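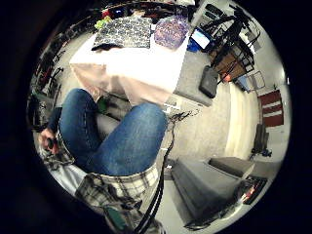 *Figure 1. Garment handling, Nekundale site. Seated position, with plaid flannel across the lap and a white shirt beyond the knees.*

**Histero Household Tasks Project**
**Progress report to the Melnyk Foundation**
**Reporting period ending October**
**Submitted by Garnet McIntyre, Project Manager, Selberg Laboratory**

## 1. Status against the work plan

The project remains on schedule for data collection and is behind schedule for unattended trials. The work plan called for 4000 recorded garment demonstrations by the end of the period, and 3000 have passed review and been added to the training set. A further 900 are recorded and awaiting review. The review backlog should clear before the next report.

The question put to us by the Foundation is whether a machine can now take over ordinary laundry work in a lived-in home. Our answer at this stage is that it can do parts of the job under supervision. It cannot yet be left alone with a mixed load.

## 2. Work completed

Garment handling was divided into four stages for this period: picking a single item from a pile, finding an edge or collar, laying the item out, and folding. Each stage is scored separately. In the first version of the protocol a run was recorded only as a pass or a fail, and the project team found that this hid most of what we needed to know. A shirt that had been picked up and spread correctly, then folded with one sleeve outside, was scored the same as a shirt that had never left the pile.

Demonstrations at Nekundale were extended to people working from a seated position. The original plan assumed that all folding would be done standing at a table. Interviews with households in the first period showed that a good deal of folding is done on a couch, on a bed or on the floor, with the lap as the work surface. The lap is uneven, it moves, and clothing being worn is easily confused with clothing being handled. Denim under a pale shirt is a fairly easy case for the current model. Plaid over other fabric is a hard one, as the checks break up the outline of the folds and the software tends to mark a crease as an edge.

The sorting work ordered from the Selberg workshop was delivered late and has been tested only on towels and plain shirts. Results on both were acceptable.

## 3. Findings

**Picking from a pile.** This is the strongest stage. The arm now picks a single item reliably when the pile is loose. When items are tangled, it often lifts two at once and does not notice. The operator must then stop the run.

**Finding an edge or collar.** Performance depends heavily on the garment. Towels present little difficulty. Shirts with collars are handled well if the collar is facing up. Flannel and knitted items remain poor, and thin fabric tends to slip from the gripper before the second grasp is made.

**Laying out.** The model copes with a clear table. It copes less well in rooms where cushions, bags and small household objects share the work area, and it has on several runs attempted to grasp a cushion. We regard this as a training gap and have adjusted the collection plan to match (see Section 5).

**Folding.** Towels are folded to a standard that the households accepted without comment. Shirts are folded to a standard that most households said they would redo. A person folds a shirt in a few seconds and the arm remains far slower – a point that came up in every interview, though several participants said speed would matter less to them if the work could be done overnight.

## 4. Issues and risks

*Cables.* Loose cables in the work area remain a practical hazard. They catch on fabric, and the model has twice taken hold of one in place of a drawstring. Staff have been asked to route cables behind the seat where the room allows. A longer-term fix belongs with the software, given that ordinary homes have cables in them and residents cannot be expected to clear the floor before doing laundry.

*Lighting.* Lit screens and bright walls affect exposure. Demonstrations recorded late in the day have a higher rejection rate at review. We have kept a share of them in the set on purpose, so that the model is trained on the conditions it will meet.

*Reviewer time.* Review is the main cause of the gap between recorded and accepted demonstrations. One reviewer was on leave for part of the period. Training for a second has been completed, and review sessions are now held every Wednesday in addition to the existing schedule.

*Unattended trials.* These have been postponed. The safety conditions agreed with the Foundation require the arm to detect a double pick and stop without help. It does not meet that condition today, and we do not propose to relax it.

## 5. Plan for the next period

- Complete review of the outstanding demonstrations and close the gap to the original target.
- Collect additional seated demonstrations, with priority given to patterned fabric and dark garments on dark surfaces.
- Add cushions, bags and other soft household items to the training set as objects to be left alone.
- Test double-pick detection on tangled piles. If it passes, request written approval from the Foundation before scheduling any unattended trial.
- Repeat the household interviews, using the revised questions on waiting time and acceptable folding quality.

Work on fitted sheets was listed in the original proposal as an optional item. We recommend that it be moved out of this phase. Early attempts tied up the arm and an operator for long sessions and produced very little usable material.

## 6. Budget and staffing

Spending is within the approved total. Equipment costs were lower than planned after the Nekundale site agreed to share storage, and the difference has been held against the cost of extra reviewer hours. No change to the overall award is requested. We do ask the Foundation to approve the transfer between the equipment and staffing lines, as described in the covering letter.

There were no changes to senior staff. One operator position at Nekundale remains open and will be advertised again next month.

## 7. Decisions requested

1. Approval of the transfer between budget lines.
2. Agreement to postpone unattended trials until double-pick detection has been tested.
3. Agreement to remove fitted sheets from the current phase.

A reply on the second item is needed first, as operator shifts at Nekundale are scheduled around the trial dates.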